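Ticket 2525
Product: Lellow timeline and label printing
Status: Resolved, workaround confirmed, fix scheduled
Opened: 2024-12-20

Summary
Batch labels printed from Lellow come out with the wrong accession numbers after record 287. Everything before that is perfect.

Reported by: Gellitz Seed Library, front desk

First of all, we love this program. We moved our whole seed catalog over in May (400 packets, every one of them with a germination note!) and the timeline view alone has made us so much better at knowing what to grow out next. So please read this as a fan letter with a bug attached.

When we print the full catalog as a batch, labels 1 to 287 match their records. From there on, every label carries the variety name of its own record and the accession number of the one before it. So our Trormont pole bean goes out wearing the number of a squash. The preview on screen is correct. The exported file is wrong, and so is the paper.

What we tried before writing:
Restarted the program and the computer.
Printed to a different printer. Same result.
Exported to a file without printing. Same result, so it isn't the printer.
Printed only records 280 to 300. All correct!
Sorted by variety name and printed everything. The slip moves to a different spot.

We have attached the export and the log.
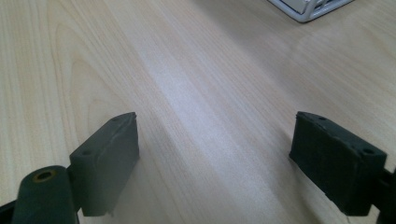

Sorting table, pale wood top, with the overhead light on it.

Reply from support
What a great report, thank you. The detail about the sort order is gold. If the slip moves when you sort, it belongs to a particular record and has nothing to do with position 287. Could you do two things for us?

1. With the list sorted by variety name, write down the last label that prints correctly and the first one that doesn't.
2. Open both records in the edit view and look at the accession field. Click at the very end of it and press the left arrow key. If the cursor takes an extra press to get past the last digit, there is a hidden character in there.

Please don't edit anything yet. We'd like to see the record as it is.

Update from reporter
Found it, and in the same place both ways! The record is a lettuce we got in a swap from the Arancibia growers' group. The accession field takes two presses of the arrow key at the end where every other one takes a single press. I never would have thought of looking there. The number was pasted in from an email, and I'd bet the line break came along for the ride.

I also ran the log viewer you mention in the help pages. It shows one warning, "field count mismatch, continuing," at the lettuce and nowhere else. Is that the same thing?

Reply from support
Same thing exactly. The export writes accession numbers to one list and variety names to another, then pairs them up line by line. Your lettuce has a line break inside its number, so it takes up two lines in the first list and one in the second. Every number after it lands one label late. The preview pairs by record, so it looks fine. Your short batch of 280 to 300 skipped this because anything under 83 labels is built in memory with the same code as the preview. That one had us scratching our heads until we read the code again.

To fix your catalog today:
Open the lettuce record.
Clear the accession field completely and save.
Type the number in by hand and save again.
Run Tools, Rebuild Label Index.
Export to a file and check a few labels past the lettuce before you print.
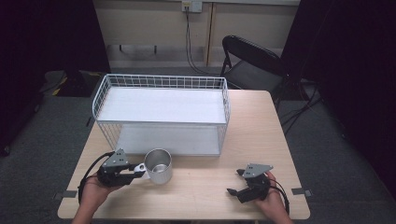 Rebuilding the index did the trick, and the whole catalog exported cleanly on the first try! I checked the beans, the squash and the last ten records against the screen and they all agree. For the reprint we're setting up a holding spot for packets that went out with bad numbers, and a white wire basket like the one on the table, with its flat panel inside, would let us keep the checked packets apart from the unchecked. Can we get a saved filter for "printed before the rebuild"? That would tell us which packets to pull.

Reply from support
Yes, and it's easy. In the list view choose Filter, Label Printed, Before, and pick the time of your rebuild. Save it under any name you like and it will show up in the sidebar. You can narrow it to records after the lettuce, and you should, as the ones before it were right all along.

On our side, the next release strips line breaks from pasted accession numbers and pairs labels by record in every batch, large or small. The log warning will also stop the export and name the record. We've added your export file to our test set with your permission from the original form.

Update from reporter
Permission very much given. The filter works and the first sheet of new labels is printing now. The Trormont pole bean has its own number back. Okay to close!

Closed by reporter.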